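Cloth handling (robotics)

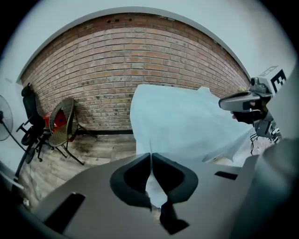
A pale cloth held between two hand-held grippers

Cloth handling is the part of household and laundry automation concerned with picking up, spreading and folding fabric. It remains harder for machines than moving rigid goods, as a sheet changes shape whenever it is touched and often hides its own corners.

Folding is usually split into finding an edge, stretching the cloth and laying it down. In the Tenside trials, reported by Giuliana Puma on 5/8/20, a two-armed machine folded 100 of 129 hand towels without help, taking around 20 minutes for each batch of 6. Fitted sheets were left out.

Commercial laundries use feeding machines for flat linen — mixed household loads are still sorted and folded largely by hand.

See also: Nostska gripper; Prekden test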